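Ludmont simulation package: progress report to the programme manager
1/24/18

Work covered: trial of the Ludmont simulation package for two-armed robots, on loan from Tesar under the evaluation licence
Site: Karkby

1. Where we are

The package is installed on both workstations and the trial is on schedule. We have finished the setup work and the first block of reaching runs. The second block, which uses both arms together, has started. We expect to give a firm view on whether to buy before the licence runs out in July.

Spending to date is £3,285 against the budget line. Most of that went on a graphics card for the second workstation, and the rest on the support fee.

2. Work done since the last report

The robot model supplied with the package loaded without changes. Our own control code needed a small adapter, which took longer to write than planned because the joint names in the Tesar manual do not match those in the model file. Tesar has been told and has sent a corrected list.

We then built the test rooms. The package comes with a set of wall textures and loose objects, and we have used these as supplied. Each room has a plain white work surface, with walls and background objects changed between runs. The aim is to find out whether a controller tuned in one room still works in another.
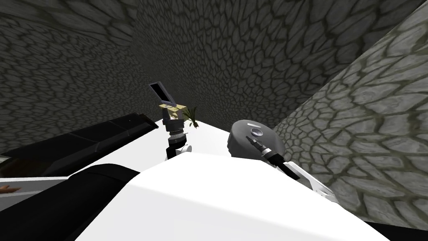
Figure 1. Robot's own view in the cobblestone room, with the gripper over the white surface and a plant behind it.

The first block was 1,000 reaching runs with one arm, split between the rooms. Results were steady in the rooms with flat painted walls. The stone rooms gave more missed targets, and we are looking at whether the wall pattern or the lighting is to blame. Runs with the lighting held fixed are queued.

3. Problems

Speed. With shadows switched on, the second workstation drops to 20 updates a second. The sales sheet says 60. With shadows off we do reach 60, but the walls then look flat and the comparison between rooms is of little use. Tesar's support desk is looking at our settings.

Self-blocking. The robot's body hides part of the work surface from its own viewpoint. We have moved the targets further out for now and will note this limit in the final report.

Saving. Two overnight batches were lost when the log file filled the disk. Logs now go to the shared drive.

4. Comparison with the other product

The Sandhu kit remains our second option. It is cheaper and its manual is better, but it has no ready-made two-armed model and we would have to build one. We have not run it beyond the demonstration files. A short trial on the same reaching task is planned once the two-arm block is done.

5. Next period

Finish the two-arm block and write up the results by room.
Repeat the stone room runs with fixed lighting.
Get a written answer from Tesar on speed with shadows on.
Run the Sandhu kit on the reaching task.

6. Decision needed

We ask for approval to keep the support fee in place until the end of the trial. No other extra funds are requested.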